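4. Fitting the pads and doing a first grip check

This section assumes the Veltgate hand-held gripper is assembled through step 3.6 and the jaws open and close without binding. If they bind, go back. Pads will not fix it.

4.1 Wipe both jaw tips with alcohol and let them dry.

4.2 Press one pad onto each tip and hold. The supplier's sheet says the bond is ready in 12 minutes. We left ours overnight and suggest you do too.

4.3 Tighten the screw at each tip until it stops, then leave it alone.

CAUTION: The threads are shallow. Two of us have stripped one already, and the replacement jaw took most of December to arrive.

4.4 Close the jaws slowly by hand. The pads should meet flat. A gap at one end means the jaw is twisted, whatever the Bestton alignment card tells you.

NOTE: The pads are sold as good for 800 grips. Ours got shiny at 234. Keep your own tally and believe that.

4.5 Set out things to pick up on a cloth. Use household clutter. The foam cubes in the Durkorness test kit are all one size and all easy, and a perfect score on them says very little. 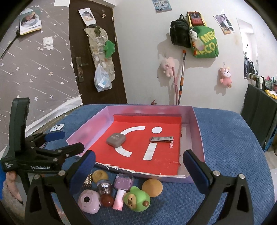 Grip checks go wrong most often at the choice of objects, so be hard on yourself. Mix round with square and smooth with soft. A glossy ball is worth including, as is a flat tin lid, and so is a small jar of glitter if you trust the cap. Keep a shallow open box behind the pile as the drop-off point, with something thin in it such as a nail clipper for the last attempt. Start with the jaws open and straddling the pile.

4.6 Pick each object up three times and write down every drop, including the ones you want to blame on the cloth.

CAUTION: Keep your free hand away from the jaws while they close.

4.7 Repeat the check after any change to the pads or screws.

Section 5 covers logging. Read it before you buy anything for it.

Revised 7/30/25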